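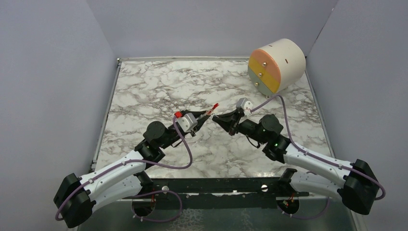 Two robot arms over a marble-patterned tabletop, drawer unit in the far corner

The Skarville Standoff: Audio Documentary and Companion Book

Written and presented by Tavion Haverford
Published by Arnosora Audio

Formats: download, disc set, disc set with companion book
Language: English
Content advice: descriptions of violence, some strong language

About the series

In November, at the end of a long argument over unpaid property taxes, the members of a religious community outside Skarville locked their gates and told the county to stay away. The county called the state. The state called in a negotiator named Kasprzak, who had talked people out of banks and apartment buildings but had never dealt with a group this size or this well supplied.

The standoff lasted 14 days. The Skarville Standoff tells the story mostly through the people who were on the phone: the negotiator, the county clerk who took the first call, two former members of the community, and the relatives who waited at a motel on the state road for news that usually came late and was often wrong.

Haverford spent several years gathering the recordings and court papers behind the series. He starts well before the gates closed, with the purchase of the farm and the first complaints from neighbors. By the time the police arrive in episode three, listeners know who is inside and what each of them stands to lose.

The second half follows the inquiry. Officials gave different accounts of who approved the decision to cut the power, and the written orders did not settle the matter. The series plays the testimony at length and lets witnesses finish their answers. Haverford gives his own view in the last episode and says clearly which parts of it he cannot prove.

What you get

The download edition includes all eight episodes as separate files, plus a map of the farm and a list of the people mentioned. The files have no copy protection and will play on any phone or computer.

The disc set has the same eight episodes with printed notes. The discs will play in a standard CD player, including most car players.

The companion book is a 300-page paperback. It contains the full text of the series, longer versions of 20 interviews, and a day-by-day timeline. There is an index of names and places. The book is only sold together with the disc set.

Episode list

1. The Farm on Felel Road
2. Notice of Sale
3. Gates
4. Kasprzak on the Line
5. The Motel
6. Lights Out
7. Under Oath
8. What Was Signed

Most episodes run around 50 minutes. Episode seven is the longest at 105 minutes and is made up almost entirely of inquiry testimony. On the disc set it is split across two discs, with the break at the lunch recess.

Sound quality

Some of the telephone recordings are rough. They were made on county equipment and stored on cassette, and a few passages are hard to follow even after cleaning. Where a line could not be made clear, Haverford repeats it. Readers of the companion book will find unclear words marked in square brackets.

The voices of two former members have been replaced by actors at their request. This is stated at the start of each episode where it applies.

For libraries and classrooms

The disc set with book may be lent by public and school libraries without a further license. Teachers may play full episodes in class. For public screenings or events where a ticket is sold, write to Arnosora before setting a date.

A discussion guide is available as a free download. It covers episodes one, four and seven, and is suitable for journalism, law and local government courses. We suggest that teachers listen to episode six before assigning it.

Ordering and delivery

Downloads are available as soon as payment clears. The link stays active in your account, and you can download the files again if you change devices.

Disc sets and books are packed to order. Orders placed before noon go out the same working day. Boxes are shipped flat in a cardboard mailer and will fit most large mailboxes.

Returns

Unopened disc sets may be returned for a full refund, less postage. If a disc is scratched or missing, tell us the disc number and we will send a replacement without asking for the full set back. Downloads cannot be refunded once the first file has been opened, but a short sample from episode one is free to play on this page.

Also by Tavion Haverford

The Ferry Letters, audio, six episodes
A Seat on the County Board, paperback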